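阿尼斯卡(Arnska)油田技术服务公司
招聘:储量评估工程师(油气藏工程方向)

岗位编号:1084
部门:储量与资产评价部
汇报对象:评价部技术主管
用工形式:全职,固定期限合同,期满可续签
招聘人数:两名

一、岗位背景

Arnska 为上游油气企业提供储量评估、开发方案复核及资产交易技术支持。评价部目前承担 Aguirre 区块的年度储量更新,以及 Ollel 致密砂岩项目的首次独立评估。两个项目的数据条件差异较大:Aguirre 为老油田,生产历史长,井间干扰明显,部分早期计量数据缺失;Ollel 处于评价阶段,试采时间短,储量分类主要依赖静态资料、类比油藏和少量压力恢复测试。本次招聘人员将按项目需要在两个小组间调配。

二、主要职责

1. 采用容积法、物质平衡法、递减曲线分析及数值模拟结果,独立完成分油藏、分层系的储量计算,并对不同方法的结果差异作出书面解释。
2. 按 PRMS 框架完成储量与资源量分类分级,编制证实、概算、可能储量的论证材料,包括经济极限、开发计划承诺及许可证期限的核对。
3. 对产量、压力、含水及气油比数据进行质量检查,记录剔除点及剔除依据。未经记录的数据修改一律视为无效。
4. 编制储量变动表,逐项区分新增、修订、扩边、采收率提高、购入与处置、当期产量。
5. 配合经济评价人员设定价格、操作成本、弃置费用及税费情景,复核现金流模型中的产量输入。
6. 撰写评估报告的技术章节,准备第三方审计所需的工作底稿,并参加审计问询。
7. 维护内部类比油藏数据库,更新流体性质、孔渗关系及采收率统计。

三、任职要求

必备条件:
石油工程、油气田开发、地质工程或相近专业硕士及以上学历;本科学历者需有更长的相关从业年限。
6 年以上油藏工程或储量评估工作经验,其中至少两年直接参与过年度储量报告的编制。
熟练使用至少一种商业递减分析软件和一种油藏数值模拟软件。
能够用 Python 或同类工具处理批量生产数据,代码需可供他人复核。
掌握概率法与确定法的适用条件,能够说明二者在汇总层级上的差异。
中文书面表达准确,能够阅读和撰写英文技术报告。

优先条件:
有致密储层或多段压裂水平井评估经验。
有向证券监管机构提交储量披露材料的经验。
持有注册储量评估师或同等专业资格。

不接受以下情况:申请人在过去 16 个月内曾作为审计方参与 Aguirre 或 Ollel 项目;申请人或其直系亲属持有上述区块作业者的股权。相关情况须在申请时主动申报,录用后发现隐瞒的,合同终止。

四、工作地点与时间

办公地点为 Fitonura 技术园区,每周可申请一天远程工作。年度报告编制期(11 月至次年 2 月)不安排远程,该期间可能需要加班,按公司规定调休或计发加班费。

岗位涉及现场出差,全年累计不超过 42 天,主要用于井史资料核对、计量站检查及与作业者的技术会议。进入现场前须完成公司安排的安全培训和硫化氢防护培训,并通过职业健康体检。

五、薪酬与待遇

基本工资依据评估职级确定,录用通知中列明。另设项目奖金,按报告交付及审计结果核定,与储量数值的增减无关。公司缴纳法定社会保险及住房公积金,提供补充医疗保险,承担一项专业协会年费及与岗位直接相关的培训费用。

试用期三个月。试用期内需独立完成一个油藏单元的储量复算,由评价部两名高级工程师背对背审阅。

六、申请材料

1. 中文或英文简历,列明所参与项目的油藏类型、本人承担的具体工作及所用方法。涉及保密的项目可隐去名称。
2. 学历及资格证书扫描件。
3. 一份不超过四页的技术样稿,内容可为递减分析、物质平衡计算或储量分类论证。样稿须脱敏,并注明数据来源性质(实测、公开或合成)。
4. 利益冲突申报表,可向人力资源部索取。

材料合并为一个 PDF 文件,文件名格式为“岗位编号-姓名”,通过公司网站招聘页面提交。邮件附件不予受理。

七、选拔程序

材料初审后进行笔试,时长三小时,上午 9 时开始。试题提供一组单井生产数据和一份简化的油藏描述,要求给出最终可采储量的低、中、高估计,并写明假设。允许使用自带计算机及自编脚本,不允许联网。

通过笔试者参加技术面试,就笔试答卷及技术样稿接受提问。面试组关注假设的依据、不确定性的表达以及对异常数据的处理。最后一轮为与部门主管的合同面谈。

申请受理至 8 月底。初审结果无论通过与否均书面通知。申请材料仅用于本次招聘,程序结束后未录用人员的材料予以销毁。

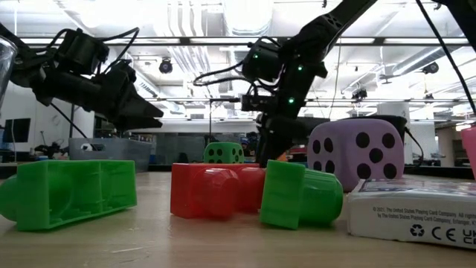
Ollel 那边试采时间这么短,笔试里的单井数据如果也只给几个月,双曲递减的 b 值基本定不下来,高估计会非常散。想问一下,答卷里能不能用类比井约束 b 值,还是只能用题目给的数据?另外,末段强制转指数递减的转换点是统一规定,还是由考生自己设定并说明依据?这两点最好在笔试通知里写清楚。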